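Diary of the Residency, May
Flundley House, Reading Room

Saturday. The Reading Room opened at 8 in the morning for the third week of the parish register survey. The day was given to the Flurkach volume, which begins in 1742 and has not been examined as a whole since it was rebound. Ninety-six leaves were collated before the midday break. The foliation skips from 41 to 43 with no loss of text, and the error has been entered in the finding list.
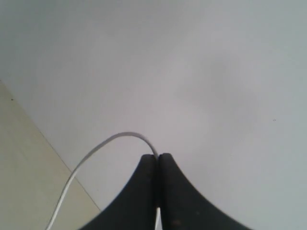

Reading Room, Saturday.

The hand changes after the first gathering. The second clerk writes smaller, abbreviates the names of months, and records godparents only when they came from outside the parish. Where the ink has faded, readings were taken twice, at different hours, and compared. Four entries remain doubtful and are marked as such in the transcript. 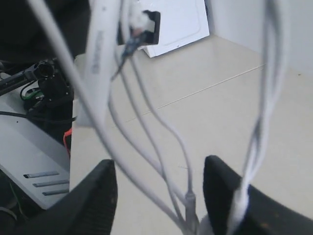

Residency Diary, No. 4, p. 20

After the break, attention turned to the burials. The winter entries are brief, often a name and a day, and the clerk did not give ages for children. The family name Baert appears in three spellings on a single page. It was decided to keep each spelling as written and to place the standard form in the index. The same rule will apply to place names, of which Tellell is the most troublesome: it is written with one, two, and on occasion three final letters.

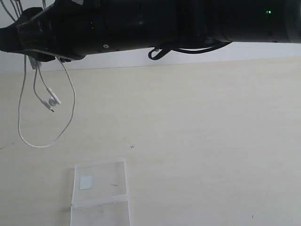 Department of Manuscripts and Local Records

Correspondence was answered between 3 and 4. Two inquiries concerned marriages outside the years covered by the survey, and both were referred to the county office. Herman Pattinasarany returned his notes on the binding. He considers the sewing later than the boards and asks that the spine not be opened past a half turn until he has seen it again.

The draft rule on spellings was read out before closing. 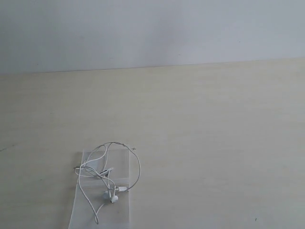 Dulce Manríquez: I would keep the variants in the index as well. A family looking for its own name will search for it the way a grandmother spelled it, and the standard form may mean nothing to them.

The point was accepted. Cross-references will be added from every variant, beginning with the baptisms. The Flurkach volume was returned to its box at the close of the day, and the burials will be resumed at the next session.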